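Visit Report: Hasov Upholstery Works, Sultatton

Report by Patricio Urrutia

The Hasov plant at Sultatton held its trade open day on Wednesday, July 20, 2022. Admission was by registration, in two groups, morning and afternoon. I attended with the morning group. The tour covered the frame shop, the foam store, the cutting room, the sewing floor and final assembly, in that order. The test room was opened at the end for those who wanted it.

Hasov makes sofas and armchairs for the contract market: hotel lobbies, waiting rooms, student housing. Domestic orders are accepted but pass through Gokley, the retail arm, and are scheduled behind contract work. Our guide was Lefteris Andreadis, production manager, who came up through the cutting room and spent noticeably more time there than the printed schedule allowed.

Frame shop

Frames are beech rail with birch ply gussets. Corner joints are doweled and glued, then held in a pneumatic clamp while the next frame is loaded. The dowel holes are bored on a multi-spindle machine with fixed centers, so a change of seat width means a change of jig. Jigs hang on the north wall, labeled by model. Several of the labels were handwritten over older ones, and I would want to see that tidied before placing a repeat order for a discontinued width.

Springing is sinuous wire on clips with a paper-covered tie wire across the run. Webbing is used on backs only. A visitor asked about eight-way hand-tied seats. Hasov stopped offering them in March and has no plan to resume.

Foam and fill

Seat cores arrive as block foam and are cut on site with a vertical blade. Each block stands for 2 days before cutting to let it recover from transport compression. The seat core is wrapped in polyester fiber, glued along the front edge only. Gluing the full wrap was tried and gave a hard line under thin covers. 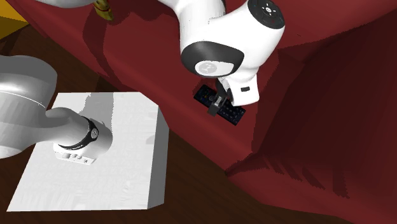 The foam store was warm at the time of our visit and the single exhaust fan was not running. Andreadis said the store is monitored and that density checks have shown no drift. No log was available to look at.

Cutting room

Fabric is inspected over a light table, with flaws marked by colored thread at the selvage. Plain cloths are spread in stacks and cut by a computer-controlled knife. Patterned cloths and all leather are still cut by hand, one layer at a time. The marker for the Michailidis, the three-seat model that makes up the bulk of the contract work, uses 14 main panels plus piping. Yield on plain cloth is good. Yield on large repeats is poor, and the customer is charged for it.

Dye lots are kept together by order. This matters most on reds, where a small difference between lots shows clearly at the seam between seat and arm. Andreadis had two offcuts ready to make the point, and the difference was plain under the light table and hard to see by the window.

Sewing and assembly

The sewing floor works in cells. Each operator completes a full cover set — seat, back, arms, outside panels — and signs the ticket. Top stitching is done on a twin-needle machine. I checked the corners on several finished sets and found the stitch count even, with no puckering at the radius.

Covers are pulled and stapled by hand. Output in the week before our visit was 247 pieces, chairs and sofas combined, which Andreadis described as normal for the season.

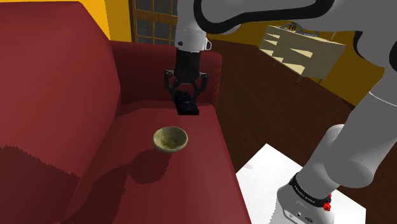 Red sofa with a small yellow-green bowl on the seat.

Test room

The room has one rub tester for fabric and one drop rig for seats. The rig applies a weighted form to the cushion and records loss of height at intervals of 1000 cycles. Results are kept by model and are sent to customers on request. The arm test, a side load at the front of the arm, is done only on new designs.

Points to follow up

Ask for the foam store temperature log.
Get a written lead time for the Michailidis in customer's own fabric, hand cut.
Confirm whether spare zip covers can be ordered from the same dye lot, and how long Hasov will hold the cloth.
Gokley's delivery terms differ from the plant's. Get both in writing.

Parking at the Sultatton site is limited. Visitors arriving by train should allow for the walk from the station, mostly uphill and without a sidewalk for the last stretch.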